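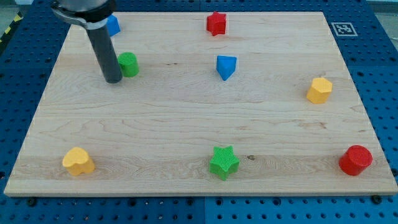 Could we please put the hand-guiding section before the remote control section this time, asked the night crew at Clerkness, who had been reading the old checklist back to front for months. Yes, we could, and it's done. Thank you for speaking up, and do keep it coming!

TEACHING CELL CHECKLIST, SHAPE BLOCK TASK
Hudgate site, October round, with comments

Before anyone touches the arm

1. Emergency stop pressed and released, at the table and at the remote station. OK.
Comment: Both buttons are fine. The one at the remote station needs a firmer push than you'd expect, so please give it a proper one.

2. Striped floor tape stuck down and easy to see. OK.
Comment: One curled end by the cable tray, trimmed the same morning.

3. Board bolts snug, front edge checked for splinters. OK.
Comment: I ran a cloth along the edge and it didn't catch anywhere. I know the wood looks lovely and smooth, but your sleeve will find the one bad spot before your eye does.

4. Square marker flat on the blue table, clean, clear of the board. OK.

5. Blocks free of chips and cracks. OK, one swapped.
Comment: The old red cylinder had a nick in the rim and went in the scrap bin. Spares are in the Csizmadia drawer, second one down.

Hand guiding

6. Speed limit set to the teaching value before the arm is freed. OK.

7. Arm holds its position when you let go. Needs attention.
Comment: It sagged a little with the elbow stretched far out. Not enough to pinch anybody, but I don't like it – brake check booked. Until then keep the elbow in, and keep your free hand off the board while you're guiding.

8. Fingers, hair, lanyards and badge cords well clear of the wrist clamp. OK.
Comment: I counted myself as a fail on the first try. My badge was swinging about like a bell, and I'm the one holding the clipboard.

Remote control

9. Operator can see the whole board from the chair. OK.

10. Arm stops when the hold-to-run grip is released. OK, 32 tries.

11. Slow approach near the blocks. OK, with a note.
Comment: New folks tend to come down fast on the round ones and slow on the stars. Please go gently on all of them. A block squeezed on its edge can shoot across the table, and safety glasses are there for just that.

Records

12. Demonstrations logged with the operator's initials. Partly.
Comment: The Prarkberg log stands at 2574 runs, and 53 of those have no initials. If you worked the late shift, have a look through and fill in what you're sure of. Leave the rest blank, please, no guessing.

13. Breaks taken. OK.
Comment: Almost 54 minutes was the longest stretch in the chair. That's too long for anybody's wrists. Get up, walk to the kettle, come back.

Open items: 7 and 12. Hand guiding may go on with the elbow kept in, as above.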